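Ranger un poste de travail partagé : recommandations pour les casiers et les plateaux à compartiments

Le présent document s'adresse aux occupants des bureaux partagés de la maison Groltiston. Il complète le guide d'accueil remis en avril et porte sur un seul sujet : l'emploi des petits organiseurs à cases posés sur les tables. Ces accessoires rendent de bons services lorsqu'ils sont choisis et entretenus avec un peu de méthode. Dans le cas contraire, ils deviennent des réserves de papiers froissés et de cartes sans destinataire.

Choisir le casier selon son contenu

Il convient de rassembler d'abord les objets à ranger, puis de les répartir par taille. Les cartes, badges et petits carnets trouvent place dans des cases étroites. Les brochures, les câbles enroulés et les blocs-notes demandent une case large, de préférence en partie basse. Un casier dont toutes les cases sont identiques convient mal à un bureau où se côtoient des objets de formats différents.

Les modèles à séparations emboîtées se montent sans outil. On veillera à présenter chaque séparation bien droite dans son encoche et à l'enfoncer par pressions successives, d'une extrémité à l'autre. Une séparation forcée de biais fend le panneau voisin. Si les chants sont rugueux, un passage léger au papier abrasif fin, toujours dans le sens du fil, suffit à éviter les échardes. La poussière de ponçage se retire au pinceau sec avant tout usage.

Placer le casier sur la table

Le casier se pose du côté de la main qui sert le moins à écrire, assez loin de l'ordinateur pour que l'écran puisse être ouvert et refermé librement. Les antennes d'un routeur doivent rester dégagées – on évitera d'y adosser un classeur ou une pile de dossiers. Les câbles passent derrière les appareils, jamais sous le casier, qui deviendrait instable.

Un plateau en carton cloisonné peut compléter le casier en bois pour le tri courant. Il se place à plat, ouvert, à portée de main de la personne assise. 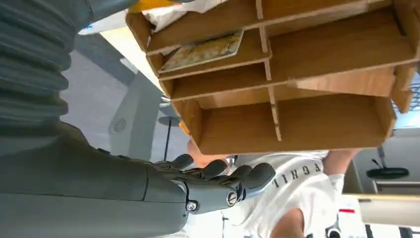
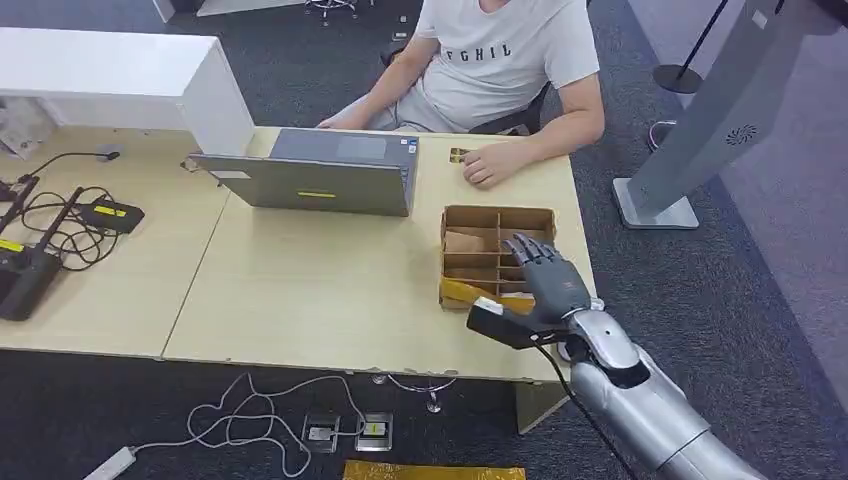 Trier le contenu

Le tri s'effectue table dégagée et casier vidé. Trois destinations suffisent : ce qui reste au poste, ce qui rejoint l'armoire commune, ce qui part au recyclage. Les documents imprimés périmés sont retirés sans attendre. Les cartes d'accès et cartes de visite sont regroupées dans une même case, debout, le côté lisible tourné vers l'utilisateur.

Le dessus du casier n'est pas un espace de rangement. Tout ce qui s'y accumule finit par glisser à l'arrière, où personne ne le cherche. Il est également recommandé de conserver une case libre, destinée aux objets en attente d'une place définitive. M. Girish Uniyal, responsable des espaces communs, demande que cette case soit vidée toutes les 72 heures.

Entretenir le bois et le carton

Le bois clair se dépoussière au chiffon sec, case par case, en commençant par le haut. Pour une tache, on emploie un chiffon à peine humide, suivi aussitôt d'un chiffon sec. Les produits gras ou siliconés sont à proscrire, car ils marquent les papiers rangés ensuite. La pâte nettoyante Sanetti, disponible à l'atelier, est réservée aux plateaux de table et ne doit pas être appliquée à l'intérieur des casiers.

Le carton ne se lave pas. Une brosse souple suffit. Lorsque les bords jaunissent ou s'usent, le plateau peut encore servir quelque temps au fond d'un tiroir. Une cloison affaissée se remplace par une bande découpée dans un emballage de même épaisseur, avec des encoches reportées au crayon d'après l'ancienne pièce.

Déplacer un casier

Un casier se transporte vide, tenu à deux mains par la base. Le saisir par une étagère intermédiaire desserre les assemblages. Après chaque déplacement, on vérifiera que les panneaux sont bien d'équerre et que l'ensemble repose à plat.

Les demandes de casiers supplémentaires sont à adresser à M. Jasper De Haan, au service du mobilier, en précisant le numéro du poste et les dimensions souhaitées.

Contact : service du mobilier, poste 3 – © Groltiston – Mis à jour le 27/06/2025 – Retour en haut de page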